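NOTAS CHARLA — ropa vaquera de segunda mano, doblar y clasificar
Taller Illen, viernes, sala 2

(llegar antes, probar proyector!!)

Arrancar directo. Pregunta al público: cuántos vaqueros en casa, cuántos se ponen. Esperar manos. No comentar mucho.

Dato nuestro: en Dreltdale entraron 800 prendas en febrero. Vaqueros, la mayor parte. 41 cajas sin clasificar al acabar el mes — decirlo despacio.

Primer paso: EXTENDER. Mesa despejada por delante, perneras hacia el fondo, cintura hacia uno. Siempre igual, si no cada cual mira una cosa distinta y las fichas no cuadran.

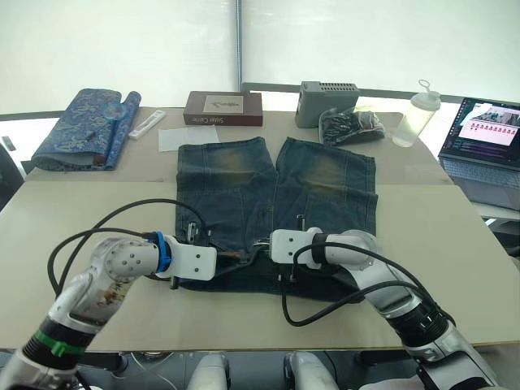
Vaquero extendido, cintura hacia el borde. Desgaste en las rodillas.

Hablar de rodillas. Lavado de fábrica o uso? Pasar la mano, mirar el revés. Si la tela aguanta, va a venta. Bajo torcido = pliegue casi siempre, alisar antes de apuntar nada. Cremallera: subir y bajar dos veces.

Método Kurnarer (el de las 9 casillas) — mencionar, no explicar entero, está en la hoja. El que pregunte, al descanso.

Segundo paso: cinturones. Aqui siempre hay discusión. Se quita o se queda? En Cârstea lo quitan todo y luego tienen un cajón lleno de cinturones sueltos. Yo lo dejo si va con la prenda, pero para doblar hay que recoger la punta.
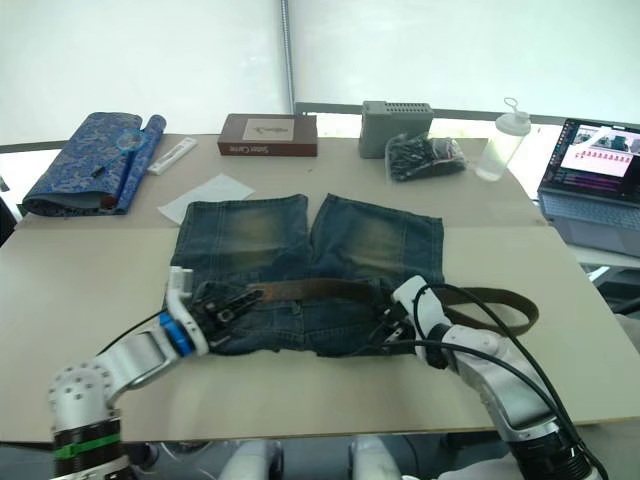

Pantalón corto con cinturón marrón en las trabillas. Bajos deshilachados.

Deshilachado: no es defecto en corto. En largo, depende, mirar costura. No recortar hilos!! lo digo cada año y cada año algiuen recorta

Doblar: pernera sobre pernera, cintura recta, tirar de los dos lados a la vez. Hacerlo en directo con el mío.

Si voy mal de tiempo saltar Kurnarer.

Preguntas. Repartir hojas al final, no antes.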